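My grandmother kept her savings in a rice tin, and I used to think this was the saddest financial plan in the world. Then I moved to Daltosdale and opened an account at the branch on the corner, where my money earned so little in its first year that the statement cost more to mail than the interest it reported. The tin at least had rice in it.

I've been thinking about the tin because of a conversation I had in December with Souad El Khatib, who lives upstairs from me and belongs to a savings circle. There are eight people in it. Every month each of them puts in 100 dollars, and every month one of them takes home the pot. When everyone has had a turn they start over. No interest, no fees, no app with a cartoon piggy bank that congratulates you for not buying coffee.

Souad's mother did this in Gestside for most of her working life, and paid for a roof, two weddings and a used van that way. Souad has so far paid for a dental crown. She says the ambition will come.

I asked what happens when somebody takes an early turn and then stops paying. She gave me a look usually reserved for people who put metal in microwaves. Everybody in the circle knows everybody's cousin, she said, and Khadija Berrada keeps the notebook. I have met Khadija Berrada. I would sooner default on the federal government.
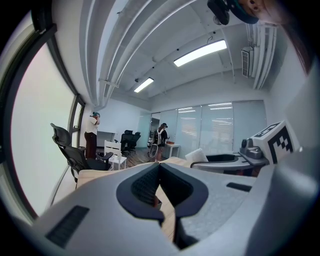 So why would anyone want the last turn, when the first person gets what amounts to a free loan? Because the last turn works like a savings account you can't raid at midnight, and plenty of people want exactly that.

Ayman Abdelaziz asks for last place every round. He told me he has tried regular savings accounts and that they all have the same design flaw: he can get into them. He would rather lose a few dollars of interest than be left alone with a balance and a sale on power tools.

My own experience of borrowing is less sociable. A couple of years ago I needed a small loan for a car repair, and the bank wanted 24 months of pay records before it would discuss it. I was freelance at the time, so what I had was a folder of invoices and a hopeful expression. I ended up putting it on a credit card and paying for that transmission for so long that I outlived the car.

I don't want to get misty about any of this. A circle can't help you much if everyone in it is broke in the same month, and it won't turn anybody's 100 dollars into a house. People with money get to borrow cheaply from strangers, and the rest of us borrow from neighbors or pay through the nose. A notebook doesn't fix that, even Khadija's.

Still, I asked to join. Souad said she'd bring it up with the others, and that I should expect questions about my cousins. Apparently the next round has an opening, second from last. I've started looking at roofs.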